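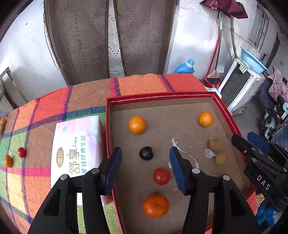
Unit 11: Reading a village market book

Course reader, Rural Trade in Small Towns
Notes by Sabine Baumgart

In this unit we work with the market book of Tistitz, begun in 1694. Please read the copied pages before class and bring them with you. The handwriting is difficult at first, but the same words come back on nearly every page, and after an hour most students can read them.

1. What the book records

The clerk wrote down who had a stall, what was sold and what fee was paid. He did not write prices. For prices we must use the household accounts from Manau, which cover only part of the same years.

Fruit and vegetables are entered under one heading, "garden goods". A seller of pears and a seller of cabbages look the same in the book. Ostermann thinks the clerk did this because both paid the same fee. I find this likely, but the book does not say it.

2. Sellers from outside

People from Titden paid a double fee, except in April, when the stalls were half empty. The name Stöcker appears often among them. It is not clear if this is one family or several, so please do not write "the Stöcker family" in your essays.

3. Measures

A basket was a measure and also an object. When the clerk writes "in baskets", he means the object. When he writes a number before it, he means the measure. On page 12 he mixes the two, and we will discuss this page together.

For next class

Copy out one full market day in modern spelling. Mark each word you are not sure of with a question mark. Read also Benedikt Ostermann's chapter on stall fees, the first half only.

Written work is due October 17, 2025, on paper, in my box beside the seminar room.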